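Looking After a Bamboo Steamer

A bamboo steamer lasts for years if it gets plenty of air. Most of the ones that get thrown out have gone moldy in a closed cupboard.

Before first use, rinse the basket and lid, then steam them empty for 14 minutes. Let both cool on a rack. Skip the dish soap, which soaks into the strips and comes back as a taste in the next batch of buns.

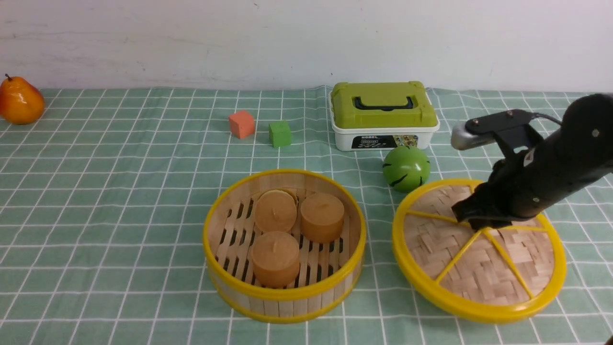

Leave space between pieces of food when you load the basket. Cakes and buns swell, and once they touch they tear when you pull them apart. Three small round cakes are enough for a basket like this one, with part of the slatted floor left open for the steam to come up. Set the lid flat on the table beside the basket while you fill it. Cut parchment to fit if the dough is sticky, and poke some 13 holes in it.

Keep 3 cups of water in the pan and check it halfway through. The water should stay below the floor of the basket.

To clean, wipe with a hot damp cloth. Use a soft brush for anything caught between the strips. Stand the basket on its side overnight and put it away in the morning, with the lid off.

If you do find mold, scrub with white vinegar, rinse, and steam empty again. A steamer that still smells after that should be replaced.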